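How to Fix a Wobbly Table Leg (Without Buying a New Table)

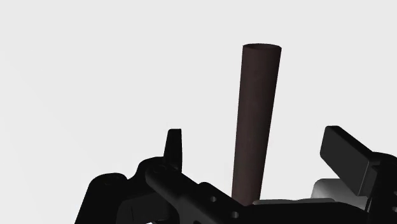 A plain round tube in dark brown, leaning a touch to the right.

My kitchen table has rocked for as long as I've owned it, and I spent years shoving folded napkins under one corner. Then one September evening a full bowl of soup went sliding and I finally got the tools out. It took me less than an hour, and most of that was looking for the wood glue!

First, clear the table and flip it over onto a blanket. Grab each leg near the foot and give it a wiggle. You want to find the one that moves where it meets the top (mine was easy to spot, it practically waved at me). If all of them are solid, your floor is probably the problem, so stick a felt pad on the short corner and go have lunch.

Got a loose one? Try tightening the bolt or screw first. If it snugs up, great, you're done. If it just spins and spins, the hole is stripped and you'll need to fill it.

Take the screw out. Dip 4 wooden toothpicks in glue, poke them into the hole until it's packed tight, and snap them off flush. Let that dry overnight. I know, I wanted my table back by dinner too, but I rushed it the first time and had to start over. In the morning, drive the screw back in by hand - a power drill can chew the whole thing up again.

For legs that are glued in, pull the leg free and scrape off the old glue. Sand the end lightly with 200 grit paper, brush on fresh glue, push it home and wipe off whatever squeezes out. Check that it's straight before you walk away! Strap it or weigh it down and leave it alone for a full day.

My neighbor Ghislain Girard swears by hide glue for this, and he may be right, but the regular yellow stuff has held up fine at my house.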